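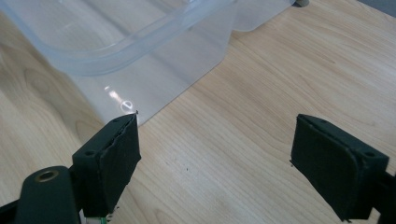 Hand-held gripper kit: review from the Vudby open day

Posted 06/10/2025

Toltarari ran its open day at the Vudby shop and let visitors use the hand-held gripper kit at a wooden bench. I had the tool for 40 minutes, then watched other visitors take their turns. The price quoted on site was $4,000 for one tool, a spare set of pads and the recording software.

Build

Two fingers close toward each other on dark green mounts. The contact faces are padded with a dark rubbery or foam-like material. On the tool in the photo, the covering on the left finger is torn along its upper edge, with a thin strip lifting near the corner. The right pad shows light wear at the edges. There are small dark specks on the tabletop between the fingers, likely crumbs of padding. For a demo unit I can accept this. For daily use I would order extra pads with the kit.

Each finger has two small screw holes on top. The staff swapped a pad for me in 4 minutes with a hex key.

Handling

The trigger is light and the return spring is even. My wrist was tired by the end, mostly from the weight ahead of the grip. Kasport sells a forearm brace that Toltarari lists as compatible. It was not on show.

Large containers are the hard test. The frosted plastic bin on the bench has a thick rounded rim and a flat side wall. I lifted it by the rim on 22 tries and dropped it on two, both with a shallow grip. The side wall gives the fingers nothing to close on, so plan for rim grasps only.

Software

Playback was smooth. Export took longer than I would like, and the file naming cannot be changed - a nuisance if you keep your own log. The Ververidis plug-in is supposed to fix this, but it was not installed on the demo laptop.

Verdict

Good trigger, sensible mounts, pads that need a tougher covering. I would buy one tool now and wait for the next pad revision, due in December, before ordering more.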